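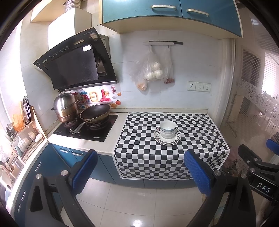
Gripper loses the top bowl after a pad change

I maintain one hand-held gripper, two fingers, blue textured pads, running on Truvton control software. The task is a dish stack on a kitchen counter: lift the top bowl, set it down to the left, go back for the second bowl, then the two plates. The stack sits on a checkered cloth that hangs over the front of the cabinets, with the wok and the steamer pot to the left on the cooktop. I replaced the pads in April at 1,380 cycles. Before the change the drop rate on the top bowl was low enough that I did not track it. With the new pads the bowl rotates in the grip during the lift and slides out on one side, always the same side. The plates are fine.

What I have done so far:
Re-torqued the finger screws.
Raised the grip force one step, then two. Two steps shifted the whole stack.
Ran the open/close calibration in Truvton. It passes.
Wiped the pads with a dry cloth.

Firmware is unchanged. The pads are the Plustness type, same part number as the old set. Is this a bad batch or am I missing a setup step?

Posted by padwear_log

sidecutter

Bad batch is possible but I would look at seating first. A bowl that turns in the grip and leaves on the same side every time points to the two contact faces being out of parallel. The calibration will not find this. It only reads finger travel, and travel is correct even with one pad sitting proud.

Procedure I use:

Power off and open the fingers by hand.
Back out the screws at the pad joints on both fingers. Take both pads off.
Clean the seat on each finger. Old adhesive collects in the inside corner and holds the new pad up at that end.
Refit the pads and run the screws in finger tight.
Close the fingers on a flat gauge block 50 mm wide. With the block held, tighten the screws in alternation, a quarter turn each.
Open, then close again on a strip of paper at the tip, the middle and the root. The drag should be the same in all three places.

If you tighten with the fingers open, the pad pulls toward whichever screw goes down first. Re-torquing afterward does not move it back, so your first step would have had no effect either way.

Return the grip force to the original value before you test. Leave it alone until the paper check is even. Extra force on a tilted pad makes the rotation worse.

Also run the first tests with the cloth off the counter. A cloth under the stack can move with the plates, and then you have two variables. Put it back when the bare counter result is stable.

nanuso_user

had the same thing on a Nanuso unit, swapped to Agbeko pads and it went away. never found out why. they cost more

tray_index

The seating check above is the right place to start. Two additions.

New molded pads can carry release agent on the surface. A dry wipe spreads it. Use isopropyl alcohol on a lint-free wipe, let it evaporate, then repeat. Do not use acetone, it attacks the texture on the pads I have handled. Keep bare fingers off the contact face afterward.

Second, check the approach height. A glazed rim gives very little friction, and if the pads close on the rim alone the bowl has a line contact to pivot on. Lower the approach by 3 mm and compare. If the bowl below is close under the top one, watch that the tips do not catch its rim on the way in. A fault in height normally gives drops on both sides, though, so I would rank it behind seating for your symptom.

Log the result per item in the stack. A total drop rate hides this kind of fault because the plates pull the average down.

padwear_log

Seating it was. There was a ridge of old adhesive on one finger, at the root end. Cleaned both seats, tightened on the block, alcohol wipe twice, force back to the original setting. I did not change the approach height.

378 cycles since then with no drops on the top bowl, the first part of them on the bare counter and the rest with the cloth back on. I have added the paper check to the pad change sheet, before calibration.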